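News | Features | What's On | Letters | Contact

Local News > Shops and Trade > Clothes swap returns in April

Clothes swap at the old Mercado hall gets its dates back

16 Jan 2021

I have been waiting months to type this, so forgive me if I rush. The clothes swap is coming back in April, in the old Mercado hall, and I've already got two bags packed and waiting by the front door.
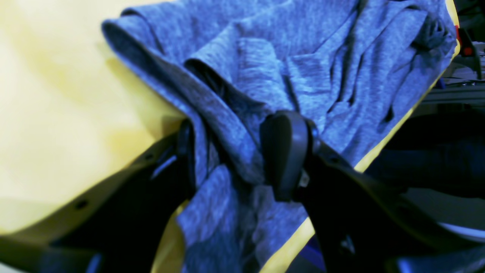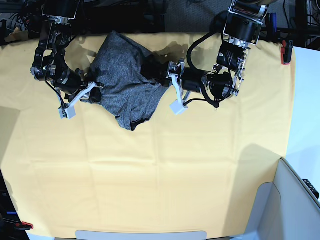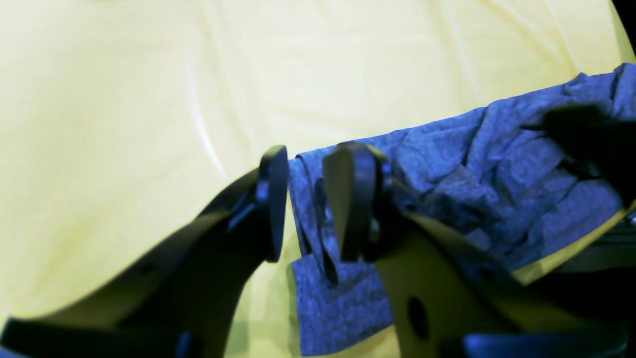
Delphine Lindqvist rang me with the news while I was burning toast, and she was so pleased that I let it burn. She and her brother Roscoe have run the swap out of the back of their shop, Ponon, for years now, and when it stopped last spring I think a lot of us felt it more than we let on (I certainly did, I live in other people's cardigans). The rules are much as before. You bring clean things you no longer wear, you get a token for each one, and you spend your tokens on whatever takes your fancy. Plain T-shirts and soft flecked knits, the sort of blue-grey cloth lying in a heap on the yellow, always went fastest at the old swaps, and Delphine says she'd happily take a hall full of them. Creases don't bother her at all. She would sooner have a clean top that's been scrunched up in a bag than a beautifully ironed one with a hole under the arm.

What has changed is how we get in. There will be timed slots, with up to 100 people booked across the day, and you'll need to pick yours before you come. Roscoe is looking after that side and wants it known that turning up early will get you nothing but cold feet. He has borrowed 40 clothes rails from Silero, the dry cleaner's on the corner, so the rows can be set well apart and we won't all be elbowing each other over the same coat. I shall miss the elbowing a bit!

The other big news is the mending table. Skumard, the haberdashery up the hill, is giving 400 buttons from its old stock, and two of its staff will be showing people how to sew them on properly, with a shank and everything. I have been sewing buttons on wrongly my whole life -- my mother did too, so I blame her -- and I've put my name down already. They'll do hems if there's time, but please don't bring curtains. Someone brought curtains last time, full length, lined, and it took most of the afternoon.

Entry is free, as it always was, and there's a tin by the door for the hall's heating. Children's clothes will be on their own rails near the stage this time, after last year's muddle with the school jumpers. Shoes are welcome if they're in pairs. Underwear isn't, and Delphine asked me to put that in twice, so: no underwear, please.

Slots can be booked at the Ponon counter or by ringing the shop, and you can drop your bags off there in the week before if you don't fancy carrying them down to the hall. Roscoe would like them tied at the top with your name on. If the date has to move again they'll put a notice in the shop window and I'll print it here as soon as I hear.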